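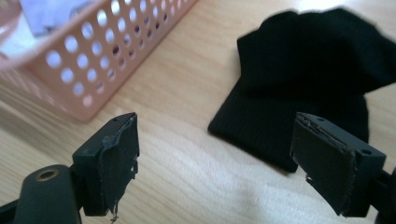

4.2 Clearing small garments from a table

The second group of chores covers laundry after it has dried. We chose small knitted items because they are the part of household washing that earlier systems handle worst. A shirt has a collar and a hem that a camera can find. A dark knitted item left in a loose heap has few such landmarks, and its ribbed cuff may be the only part that tells the machine which way round it lies.

Each trial began with one garment on a wooden table and a plastic basket within reach. The task was to pick the garment up, move it to the basket and let go without dragging the basket along. People showed the task first, using a hand-held gripper with two fingers, and the policy was trained on those recordings alone. Sugawara and Rahman gave 1290 demonstrations between them, all in the flat at Estow. The policy was then run on the arm at Plallemmont for 48 trials.

A trial was counted as a success if the whole garment ended up inside the basket. A sleeve or cuff hanging over the rim was counted as a failure, although most of the people we spoke to at home would have let it pass.

Figure 6. Open gripper over the tabletop, with padded fingertips. Part of a pale pink plastic object is at the top right. 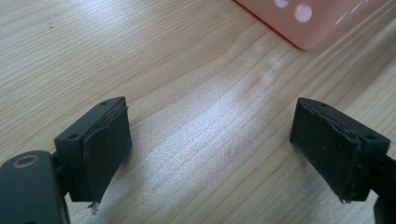 Three kinds of error came up again and again. The first was closing on the table a little short of the cloth. Glare on the wood made this worse, and drawing the blinds in the afternoon helped. The second was lifting a single layer, so that the garment unrolled and trailed. The third was wear. Pads that grip knitted fabric well also tend to fray, and a fingertip with a lifted edge can catch a thread and fail to let go. Setiawan changed the pads on the Plallemmont arm 2 times during the trials.

None of this is hard for a person, who feels the cloth slip and simply tries again. The policy had no sense of touch and often carried on to the basket with nothing in its grip. We would not yet call the chore solved. For a household, the useful measure is how long the machine can be left alone, and a missed pick that goes unnoticed spoils that figure more than a slow one does. Section 5 takes up the question of retries.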